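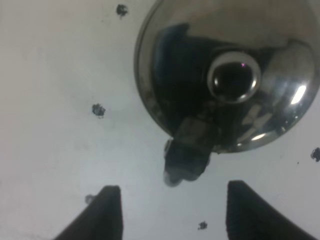
# Trurico table-clearing kit: setup tips for cups, saucers and crumbs

The Trurico kit is sold for counters where one arm clears small metal tableware and the surface is cleaned between rounds. These notes cover the work on a white table with stainless cups and saucers. Murali Annamalai ran the arm; Branwen Samuel did the wiping. Revised 6/6/24.

## Before the first pickup

- Clear dry debris first. Dark specks on a white top are easy to find, and a soft brush takes them off without grinding them in.
- Wipe in one direction with a damp cloth, then buff with a dry one. Gray streaks left by a tired cloth need a second pass with clean water.
- Set the finger opening wider than the widest part of the piece by 4 mm. The factory setting is 2 mm, too tight for a rolled rim.
- Keep upside-down pieces away from upright ones. They need separate pickup entries.

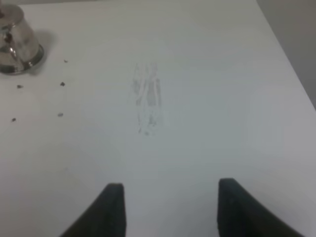

Approach height matters more than speed. Start high, stop above the rim, and lower straight down. If the fingers touch the tabletop, raise the stop height and run the move again with no piece in place. The setting is under Motion, page 13 of the manual, and it does not survive a firmware update. Write it down.

## Polished metal

Shiny cups give the wrist camera trouble. Glare on a rim can be read as an edge. Turn off any lamp directly overhead and use side light through a diffuser. We had fewer missed grips after exposure was lowered one step.
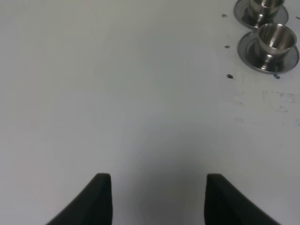
Saucers should not overlap. Leave a finger's width between them, and lift each cup before its saucer. A footed cup is best gripped at the bowl. Gripping at the foot lets it tip.

## Upkeep

Check the finger screws every 3000 cycles. Clean the finger faces with plain water and let them dry. Leave slack in the cable, and test the full reach by hand before running a program. 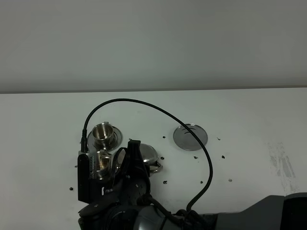
*Gripper with a stainless steel cup at the fingers; second cup on its saucer behind.*

Replacement finger pads are listed under Skorkico in the parts catalog. The Urkadari pads fit too but are thicker, so reset the opening after fitting them.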